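Bellinton opens shared study desks in the Harries building

Last updated: 15 May 2022

Bellinton is pleased to announce that 16 study desks in the Harries building are now open for members. The desks are on the second floor and can be booked by the half day. The project was prepared together with the furniture firm Sindell.

Every desk has a plain white top, enough for a laptop and a notebook, and a hole for cables near the back.
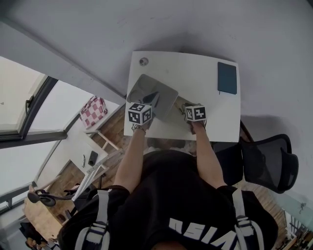 What members will find

The width of the desk was discussed for a long time. Members told us they do not want to move the computer each time they write by hand — so we chose the wider model. Desks may be reserved through the Canum booking page, for 70 days in advance.
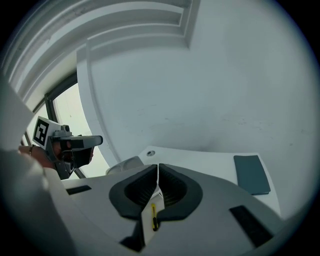
Sindell also advised us on the position of the desks. "We wanted daylight to come from one side," said Rhydian Gape, project manager at Bellinton. The window by the white wall is a good help for this, and a dark notebook is easy to find on such a pale top. Lamps will be added in July.

Bellinton has 932 members. Booking is free for them until the lamps are installed.

Comments (3)

mared_k: Is there a place to leave the laptop during lunch?

Tobin: I booked for next week. The page was a little slow but it worked.

Osk: Please put also some desks on the first floor — the stairs are difficult for my mother.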